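Kids' Science Corner
Search articles: type a word, e.g. volcano Go
38 shares | 5 comments

How does a robot learn to follow instructions?

If someone asks you to push the red star over to the green star, you can do it without much thought. You know what red is. You know what a star is. You know what "over to" means, and you know how to move your hand.

A robot starts out knowing none of this. It has a camera, a computer and some motors. To the computer, a picture is only a long list of numbers, and a sentence is another list of numbers. Somebody has to find a way to connect the two lists to the motors.

A research group led by Wiebke Vogler has been working on this problem. Their project is called Undine. The robot in it is one arm, bolted down, with a plain rod on the end. It has no fingers, so it can't pick anything up. It can only push.

Why only pushing?

Pushing sounds easier than picking up, and in some ways it is. The robot doesn't have to decide how hard to squeeze, and it can't drop anything. But pushing has its own problems. Try it yourself with a pencil and an eraser. Put the eraser on the table and push it with the tip of the pencil. If you push right in the middle, it goes straight. If you push near one end, it spins.

The shape matters too. A round block can roll off to the side of the rod. A star has points that stick out, and the rod may settle between two of them, which helps, or slip off the end of one, which doesn't. When blocks are close together, pushing one of them will often move its neighbours as well.

So the robot has to keep looking. It makes a small push, looks at where everything is now, and makes another small push. The Undine robot does this 5 times every second.

Learning by being shown

The group did not write out a rule for every possible push. There would be far too many. They used a method called imitation learning, where the robot copies people.

First, a person steers the arm with a hand controller and pushes the blocks wherever they like. The computer saves the camera pictures and also saves how the arm moved. Till Diekmann looked after this part of the work. He says that each driver worked for 30 minutes and then took a break, as people get sloppy when they are tired, and a robot that copies a sloppy driver will be sloppy too.
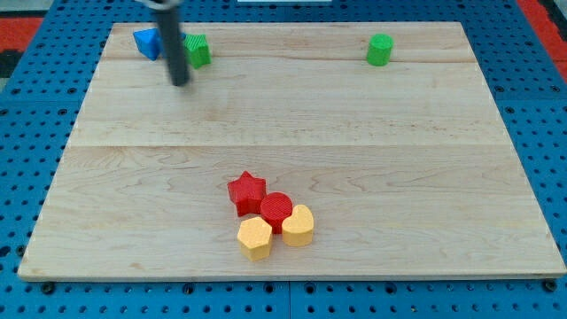 Next, other people watch the recordings and type what they see happening. One person might write "push the yellow heart away from the red cylinder". Another might write "separate the heart from the group". Both are right. The group wanted lots of different wordings, because people don't all talk the same way. Lieselotte Teuber checked the sentences and took out the ones that didn't match the recording.

In the end they had 411 hours of recordings. That would be more than 17 days if you watched without stopping to sleep.

Then the computer goes to work. It is given a picture and a sentence from the recordings, and it has to guess which way the person moved the arm. At first its guesses are very bad. Each time it guesses, a program compares the guess with what the person did and changes the computer's settings by a tiny amount. After millions of guesses, most of them are close. This stage is called training, and the thing that comes out of it is called a model.

Testing the robot

A model that can copy old recordings might still be no good at new jobs. You may have met the same problem in maths. If you learn the answers to one worksheet by heart, you can get full marks on that worksheet and still be stuck on the next one.

To test the model fairly, Jörg Janssen made a list of 300 instructions and mixed up the blocks before each one. Some were simple:

push the green cylinder to the left side of the board
move the blue triangle closer to the green star

Others were harder, because they needed more than one step:

put all the red blocks in one corner
make a line with the yellow blocks and the blue triangle

For each instruction the robot had two minutes. A person who had not helped with the training decided if the job was done.

What they found

The robot managed most of the simple instructions. It managed fewer than half of the harder ones.

Blocks in a tight bunch gave it the most trouble. When it was told to move a block in the middle of a bunch, it often pushed the whole bunch along together. People usually go around the outside and clear some space first. The recordings did have people doing that, but not very often, so the robot had few chances to learn it.

Corners were hard too. Once a block is right at the edge, the rod has to get behind it to bring it back, and there may not be any room.

The group also tried something new. They let a person talk to the robot while it was working. If the robot was heading the wrong way, the person could say "a bit more to the left" or "no, the other star". With this kind of help, the robot finished many of the hard instructions that it could not do alone. The person never touched the controller.

Uwe Ehlers, who wrote most of the computer program, thinks this result matters more than the first one. A robot in a home or a workshop will make mistakes. It would be useful if you could correct it by speaking, the same way you would correct a friend who was helping you move a table.

What comes next

The group wants to know if the same model can cope with shapes and colours it has never been trained on, such as a purple block. They are planning to start on that in June.

Words to know

Imitation learning: teaching a computer by letting it copy what people do.
Model: the set of numbers a computer ends up with after training. It uses them to decide what to do.
Training: making guesses, checking them and changing the settings, again and again.
Prism: a solid shape with two matching flat ends and straight sides. A block can be a triangular prism or a hexagonal prism, depending on the shape of its ends.

Try it at home

You need a partner, a few small objects, a pencil and a blindfold. One person wears the blindfold and holds the pencil. The other person gives instructions, using words only, to push one object until it touches another. Take turns. Then try it again, but this time all the instructions must be given before the first push, and no talking after that. Write down how long each way took.

5 comments | Share this article
Contact us | Copyright Kids' Science Corner | Back to top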